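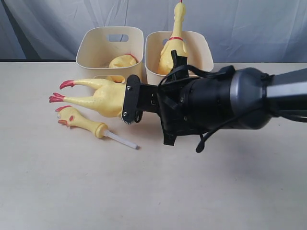 Yellow rubber chickens, in the bins and out of them.

Putting things away

June 2021

I have spent most of the spring trying to get the house into some sort of order, and I want to write down what worked while I still remember it. I am not a tidy person by nature. I don't mind mess much until I need the scissors.

The trouble started when I gave up the storage unit at Woritz. I had rented it for a gap of a few months between flats and then kept paying for it long after I'd moved in. When the rent went up in May I gave notice, hired a van and brought the lot home in two trips. The back bedroom was full by lunchtime. You could open the door but not go in.

My first mistake was buying boxes. I ordered a stack of lidded ones from Clivia, filled them with whatever was nearest, and wrote "misc" on the side. That took a weekend and left me exactly where I had been, with neater corners. I had to unpack every one of them again later.

What I should have done is get everything out by kind. All the cables in one heap, all the tools in another, all the paper in a third. Only then can you see that you own five tape measures. Once the heaps are there the deciding goes fairly quickly. I kept two tape measures. One lives in the kitchen drawer and the other in the toolbox, and I have stopped looking for the rest.

Paper was the slowest. I had bank statements going back to my first job and the manuals for machines I got rid of years ago. I bought a shredder, the Yurchenko one with the pull-out bin, and it overheats if you feed it for longer than a few minutes, so I did a bit each evening with the radio on. Anything to do with the flat or tax went in one box file. Letters from family went in another, and I didn't read them, or I'd still be sitting there.

Clothes I found easy. Books I found hard. I counted those, for the shelving: 213, after I'd already given away two carrier bags full. They fit on the new shelves in the hall with some room at the end, and the rule now is that when the room runs out something has to leave. I have broken that rule once already.

A few practical points, for anyone doing the same.

Open bins get used and lidded boxes don't. If I have to lift a lid, the thing ends up on top of the lid. Anything I touch in a normal week now sits in something with no top at all, and the lids have gone up into the loft in case I move again.

Shallow is better than deep. In a deep box the bottom half might as well be in another town.

Labels are worth doing, but in plain words. I had one that said "household sundries" and I never once knew what was in it. It now says "bulbs, fuses, batteries".

Don't start a second room before the first is finished. I did, and for ten days there was nowhere to eat.

The charity shop on Nasisar Road was taking donations again by then, mornings only, with a limit on how many bags you could leave. That slowed me down, though I think it helped. Having a few bags waiting in the hall meant I could change my mind, and I did take back a lamp and a heavy casserole dish. The dish has been used most weekends since. The lamp needs a new plug.

In all I have spent £134, most of it on the shelves and the shredder, and I'm no longer paying for storage, so that will even out before long. The back bedroom has a desk in it now and a chair that faces the window. There is still one corner I haven't dealt with – picture frames, mostly, and a rolled-up rug that doesn't suit any of the floors. I'll get to those when the weather turns.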